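From: Reginald Kowalczyk
To: Clenwood Shared Kitchen list
Subject: Re: [clenwood-kitchen] Pots, lids and the electric range

Replying to Bethel's message from this morning, with Lorena's note about the cupboard folded in at the end. I have answered each part below it so that people can skip what they don't need.

Bethel Demissie wrote:
> I went to make lentils in the upstairs kitchen and could not find a lid
> that fit the deep pot. There were five lids in the drawer and I tried
> all of them. The big one fell in. Does anyone know if the lid went to
> the Endale supper in April and didn't come back?

It did go to Endale and it did come back. Tolera returned it with the serving spoons, in the long blue crate, and the crate was put under the sink. I found it there at lunch. The lid is washed and is now with the pot.

The five in the drawer belong to other things. Two are for the Skaltstead casseroles, which are down in the basement. One is for a steamer we gave away. The other two I can't place. If you know what they fit, tell me before the end of the month, otherwise they go in the donation box.

> Also, can we cook with all four burners at once? Someone told me no,
> because the pans are too big for it.

Yes, you can. It gets tight in the middle. Put the frying pans on the left side and the pots on the right. If you mix them, you end up reaching over a pot of boiling water to turn an onion, and I have the mark on my wrist from doing it last winter.

The handles are the other thing. With two frying pans on the left the handles come close to each other in the center, so turn the front one a bit before you lift the back one. Do not leave any handle sticking out over the front of the stove. Amanuel's kids are in and out of there on cooking nights and the small one is now tall enough to reach.

> And is there any rule about what we use on the nonstick? The small
> frying pan at my last place was ruined with a fork.

Wood or silicone only. The metal turner in the crock is for the baking sheets. I would like to get rid of it but Lorena uses it for flatbread. Wash the nonstick by hand with the soft side of the sponge, and let a pan cool before it goes under the tap. Put a dish towel between them if you stack them.

We had a budget of 300 dollars for the kitchen this year and 200 of it went to cookware. That leaves 100, and I would prefer to keep it for drip pans and the oven light. Please don't buy anything on your own and send me the receipt afterward. Ask on the list first.

Lorena asked me to write down which pots go where, since new people have been cooking and the labels fell off the shelf. I did it from the stove, with everything out. 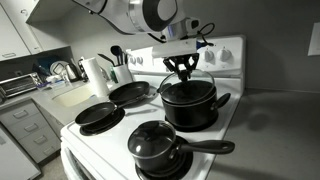
COOKWARE: UPSTAIRS RANGE

Deep pot, black, straight sides. Back right burner. It takes the clear glass lid with the dark rim. Use it for beans, soup, pasta and anything that might boil over. Lift the lid by the knob, with a mitt, and tilt the far side up first so the steam goes toward the wall. The lid is glass, so don't run cold water on it while it's hot.

Saucepan, smaller, black. Front right. It has its own domed lid, black with a black knob, and the two should be stored together. This one has a long handle that reaches past the edge of the stovetop and over the counter, so keep the counter clear on that side while you are using it. Rice, oatmeal, sauces.

Frying pans, two, black nonstick. Left side, one behind the other. The back one is slightly larger. Eggs in the front one, please, and fish in the back one.

Shelf order, top to bottom: frying pans, saucepan with its lid, deep pot with the glass lid upside down inside it and a cloth under the knob. The Nernow roasting tin does not live on this shelf. It goes on top of the fridge.

If a drip pan needs cleaning, wait until the burner is off and cool, pull the coil up gently and out, and soak the pan in the utility sink for 40 minutes. Baking soda is in the jar with the green lid. Put the coil back so that it sits level. If it rocks, it isn't all the way in.

Tolera, do you still have the key to the basement cupboard? I'd like to take the two casserole lids down tonight after seven, and bring up the large colander if it's there.

Reginald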